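Course handout, unit 3: When the gripper lies to you
Faults in two-finger handling of soft packaging

Please read this before the January lab. The fault we study is a false "grasp secure" signal. In our log of 364 grasps on household objects, it was the most frequent error, and it is also the one which students find last.

The rule in the controller is simple. If the fingers stop before they are fully closed, the software decides that an object is between them. With a rigid box this works well. With a plastic bundle, the film can fold between the pads and stop them early, while the weight of the object is held by almost nothing.

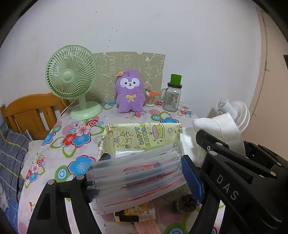
Yen-ting Kao
Lab instructor, Handling and Safety, Drustcombe

In the Baptiste trial the arm lifted a pack of this type, reported success and began the transfer. The pack slid out during the turn. No person was hurt, but the next command was already sent, and the gripper closed at full speed on an empty place beside the operator's hand. I count this as a safety event and I ask you to do the same in your reports.

Three things to check in the log:
1. Finger gap at the stop. Compare it with the gap after the lift.
2. Motor current. A folded film gives a short peak, then a slow fall.
3. The time between "secure" and the next motion. In the trial it was 292 ms, too short for a second check.
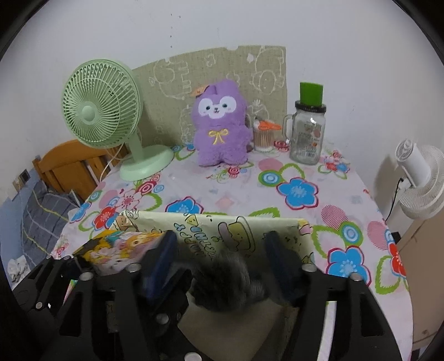
A second check must therefore be made before any sideways motion. Lift a little, wait 610 ms, read the gap again. If it has become smaller, the controller must stop and keep the fingers still until the operator confirms. It must not try again by itself.

For the lab, bring your own version of this check in writing, one page. Antigoni Tzavaras will have the log files. Hands stay off the table while the drive is enabled, also when the gripper looks idle.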